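Cable day on the picking arm (and a dull list of what I keep having to do)

Posted 6 April 2026 in workshop notes

Quick one, writing it before I forget what I did. Hands still smell of contact cleaner.

So the arm over the picking bin had started stopping. Not crashing, just stopping. Halfway through a reach, gripper open, sits there, and then the log says it lost the gripper for a moment. Clear it, carry on, another twenty minutes of good behaviour. Then again. Anyone who has looked after one of these knows the feeling. You already know it's a cable. You spend a morning proving it's everything else first.

What I checked, in the order I checked it, which is the wrong order:

Power supply. Fine. Steady on the meter, steady with the arm moving.

Gripper firmware. Same version as before. Put it back on again anyway. No change.

Network switch. Swapped for the spare. No change, and now the spare is the one in use and the old one is in the drawer with no label. Must label it.

Controller log. Read it properly this time with a cup of tea and not just the last line. Every stop had the wrist joint turned well over to one side. Every single one. Should have started there!

So, cable. I put the arm in slow mode, held a hand near the stop button and had it roll the wrist back and forth on its own with nothing in the gripper. Moved the bundle about with a plastic stick (not fingers, please not fingers). Got the fault on the fourth go, with the wrist right round and the loop pulled tight. Let the loop slacken, fault gone. Pull it tight, fault back. Lovely. I do like a fault you can switch on and off.

The trouble is how I dressed the cables last August. I was in a rush and made the loop too short. Looked very neat. Neat is no good when a joint has to turn past where you parked it when you were doing the ties. The arm had been tugging on the connector a little bit every cycle since then, and the pin at the end had worked loose in its housing. Not broken, just tired.

The fix, for anyone doing the same job:

Power off at the wall, not just the pendant. Wait for the fan to stop.

Take a photo of the lot before cutting any ties. I forgot. Had to ask Melina Bakalis at Andreadis if she still had hers from when she helped me set the thing up, and she did, and it came through in two minutes flat. Thank you Melina. I owe you a lunch and probably a second lunch.

Cut the ties from the gripper end back towards the base. Don't pull the old ones round to get at the lock, just snip and bin them. Count them out if you're the careful type. I found one later in my sleeve.

Unplug at the wrist, look at the pins with a torch. Mine had one sitting lower than its neighbours. Replaced the whole lead as I had one on the shelf from Starkovum. Could have re-crimped it but my crimps are not something to hang a day's work on.

Now the bit I got wrong before. Drive the wrist to one end of its travel and lay the cable in. Then to the other end. The loop has to be happy at both. I ended up adding 38 mm to what I had, which doesnt sound like a lot and makes all the difference. Soft hook and loop straps at the moving end, normal ties only where nothing bends. Leave the straps loose enough that the cable can slide.

Then run it empty. I did 300 full wrist rolls with the gripper opening and closing at each end, went off and had a sandwich, came back to no faults. First time in weeks.

It's bulkier now. The loops stick out further beside the joint and I had to think about whether they'd catch on the bin when the arm goes in low. Put a limit in software so the wrist can't turn that way below rim height. Costs a bit of reach in one corner. I'll live with it.

While the power was off I did the rest of the jobs I'd been putting off. In no order:

Gripper. Wiped the fingers with a damp cloth, then a dry one. Grime builds up at the tips and things start to slip, and then you blame the grasp settings and go fiddling with force numbers which were fine all along. Ask me how I know. Checked the finger screws, two had backed off a touch. Dab of thread lock, the medium sort, let it sit overnight.

Bin position. This one matters more than people think. The arm knows where the walls are only because I told it, and if the bin has crept sideways on the table, the arm is now working off a lie. Mine creeps. Every knock moves it a hair. I've got a measuring stick cut to length and I check both front corners against the table edge every morning. Takes no time. On the day of the cable work it was out by 4 mm on one side. Pushed it back, checked again, fine.

Depth camera. Cleaned the glass with a lens cloth. Re-ran calibration with the checker board, numbers came out nearly the same as last time so I kept the old file. Tip: don't save over a good calibration just because you did a new one. Keep the old one with the date in the name.

Base bolts. Went round with the torque wrench. None moved. Still worth doing.

Emergency stop. Pressed it. Worked. Pressed the other one. Worked. Write it in the book.

Dust. Hoovered behind the controller. Horrible. There was a biscuit.

Then back on, slow speed first, mixed objects in the bin, and let it get on with it.

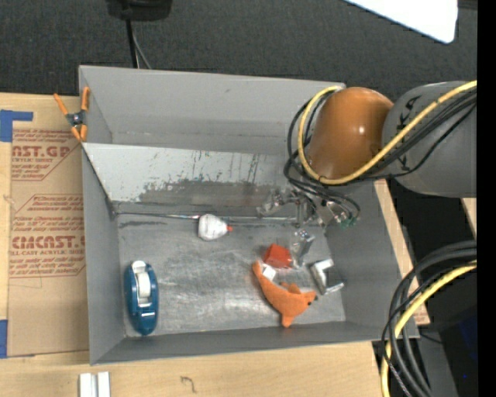
How much slack should a gripper cable have at the wrist?

Enough that it still hangs in a soft curve with the joint turned as far as your program ever takes it, in both directions. Set the length with the arm at each end of its travel and never from the parked position. Then check that the slack can't drop low enough to snag on something when the arm points straight down.

Right, other bits.

Spares. I've made a shelf. One gripper lead, one set of finger pads, a bag of straps, fuses, the odd screws that only fit this arm and nothing else on earth. The odd screws are the ones that stop you for a week. Ordered double from the place in Baslow, came in a jiffy bag with no paperwork, so if you're after the size it's written on the inside of my cupboard door and I'll add it here when I'm next in.

The book. I keep a paper log next to the controller, what I did and what the fault was, one line each. It's how I spotted that the cable trouble started small. There are three entries from well back that just say "gripper dropped out, cleared it" and I hadn't joined them up. If it's happened more than once it isn't a blip. Going to try and go back through the book at the end of each month and look for repeats. We'll see if I keep that up.

Someone asked under the last post whether I'd go for one of those proper dress packs, the bendy hose sort that carries all the leads along the arm. Had a look at the Barnska one. It's nice. It's also stiff, and on an arm this size I think it would fight the wrist and eat a good chunk of the payload. Straps are doing the job. If I had a bigger arm running all night I'd probably feel differently and spend the money.

Also asked: do I switch it all off overnight. Yes. Arm to its rest pose, brakes on, power off at the wall. I know some people leave theirs up so the camera stays at temperature. I just let mine warm up in the mornings while I do the bin check and the stop buttons, then start.

Still on the list:

Label the old switch.

Strain relief at the base end, which is a bit of foam and hope at the moment.

Proper end stops screwed to the table so the bin can't creep and I can retire the measuring stick. Needs to lift out easily for cleaning though, so maybe pegs. Anybody done this with pegs? Do they work loose?

Wrist limit, see if I can claw back some of that lost corner by coming in from another angle.

Next post will be the pegs if I get to them, or finger pads if I don't. I've got two sorts to try side by side and want a decent run on each before I say anything about wear. Comments are open, the spam filter is being fierce again so if yours vanishes give it a day and I'll fish it out.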